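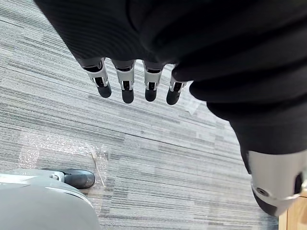 Fig. 3. Left hand with fabric cover fitted, fingers hanging clear of the carpet.

Guides > Humanoid platforms > Visitor demonstrations

Section 3: Preparing the hand for an open day

This section covers the Komau left hand when it is shown to visitors at Plarnovbridge. It applies to the hand with the black cover fitted. For the bare hand, use Section 2.

You will need the cover, the hand tester, a soft dry cloth and the demonstration log. Allow 83 minutes for the full set-up, including the warm-up run.

3.1 Floor and visitor area

1. Mark the visitor line 200 cm from the robot on the open side of the room.
2. Move chairs behind the line. Check that castors cannot roll back over it.
3. Pick up packing film, string and other small items from the carpet before the arm is powered.

Caution: Clear plastic film is hard to see on a striped carpet. Check under chair bases as well as in the open floor.

3.2 Cover and fingers

1. Press the stop button and wait for the status light to go out.
2. Pull the cover over the forearm and hand. Leave it loose. A tight cover pulls on the fingers when the wrist turns.
3. Check that the jointed section near the base of each finger is exposed and that no fabric is caught in the gaps.
4. Wipe each fingertip pad with the dry cloth. Do not use solvent.
5. Let the fingers hang. They should point down and touch nothing.

Note: A fold of the cover may rest over the end finger. Ease it back by hand before the warm-up run.

3.3 Warm-up run

1. Release the stop button and select OPEN DAY from the Oltby menu.
2. Run the open and close cycle 3 times at low speed.
3. Watch the joints during each cycle. If a finger stops early, press stop and repeat 3.2.
4. Write the result in the log and sign it.

Caution: Keep your own fingers away from the hinges while the power is on. The gaps close fully when the hand makes a fist.

3.4 During the demonstration

Two trained staff must be present. One runs the menu and the other stands at the visitor line with the stop button. Visitors may ask for a grip to be repeated, but they must not hand objects to the robot themselves. Place each object on the demonstration table and step back before starting the grip.

Between groups, return the arm to REST and check the floor again.

Section checked by Ailsa Cruickshank, 2026-07-22. Report faults to the Tamošiūnaitė workshop, quoting the log page.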